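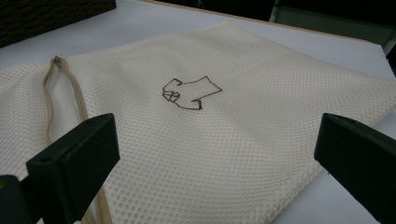
Filed under: Household data / Laundry / Small tables

Stavine Wash Bag Log: README

Last updated: March 2019

What the log is

A table of wash cycles done with mesh laundry bags, kept to check whether the bags do what their packaging says. The packaging says a lot. Clothes come out with fewer pulls, straps don't tangle, the bag lasts for years. I had been buying the things on trust and began to wonder what I was paying for.

There are 1705 rows in the raw file and 1385 in the cleaned one. One row is one bag in one wash. A load with two bags in it makes two rows, so please don't add up rows and call the total "loads." Someone already has.

Where the rows come from

Three households on the same stairwell in Gromlow, all using ordinary front loaders. Everybody filled in a paper sheet taped near the machine, and the sheets were typed up later. Some sheets were typed up a good while later. If a run of rows looks suspiciously tidy, with the same load size and the same cycle, assume it was filled in from memory and weigh it accordingly. I dropped the worst of those, and they make up most of the gap between the raw and cleaned files.

Columns

bag_id: the code on our own tag. Tags fell off. A code ending in x means we guessed which bag it was.
closure: zipper, drawstring, both or unknown.
mesh: fine or coarse, judged by eye. Two people judging the same bag did not always agree.
contents: free text, mostly "socks," "tights" or "mixed."
cycle: whatever the dial said.
spin: the number on the machine, up to 400 for the delicate program. I have no idea how closely the drum follows the dial.
closed_before and closed_after: yes, no or not checked.
damage_bag: none, fray, hole, seam or zipper.
damage_contents: none, pull, tangle or lost item.
note: anything else.
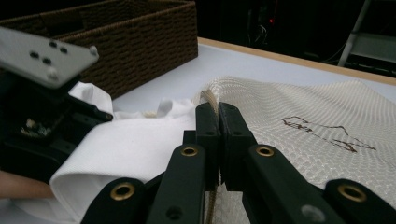
Damage codes are the weakest part of the log, and fray is the weakest code. It was meant for mesh and seams. Then people started using it for cords, and a cord end goes fuzzy long before the bag has anything wrong with it. A tan drawstring with a frayed tip, on a cream bag whose netting still holds its pattern, would have been entered as "fray" by one household and "none" by the other two. Both answers can be defended, and that makes the column nearly useless for comparing closures. From April we plan to split it into fray_cord and fray_mesh. Old rows will not be recoded, as the sheets don't say which was meant.

Closed or open

The closed_after column has 333 rows marked "not checked," and I would not fill them in with anything clever. A zipper that has crept open an inch is easy to miss when you are pulling wet washing out of a drum. My own suspicion is that people noticed only when a sock had got away, so the "no" rows lean heavily toward the bad days.
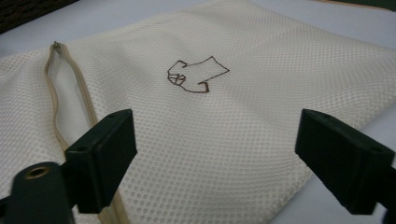
There is also the question of what "closed" means. If the pull is at the top and the tape still gapes along part of its length, is that a yes? We wrote no rule down, and by the time it came up half the sheets were done. Treat closed_before as "the person thought it was closed."

What it can't tell you

Whether a bag protects clothes. We have no unbagged washes to compare with. I keep being asked and the answer stays the same.

Whether a brand is better. Bags had lost their labels, or had only a drawing on the mesh, and I don't trust anyone's recollection of what was bought where. The brand column was deleted.

Whether fine mesh rinses worse than coarse. The Leinonen household swears it does — they may be right, but they noted soap residue on a handful of sheets and then stopped.

What it might be good for

Practice at cleaning a messy table. Rough ideas about how often small closures fail, if you keep the caveats attached.

Files

washlog_raw.csv, washlog_clean.csv, changes.txt. A copy sits on the Skenditz shared drive, but it predates the cleaning and should be ignored.

Comments

Used the clean file for a spreadsheet class. The contents column took the whole first session. "Sox" is in there with three spellings.

You're too hard on the fray column. A frayed cord end is still a fault, I had one unravel right back to the knot.
— Reply from the author: fair, and it will get its own column. I still wouldn't call the bag damaged.

Does "both" under closure mean a zipper and a drawstring on the same bag, or two bags?
— Reply from the author: same bag. I'll add that to changes.txt.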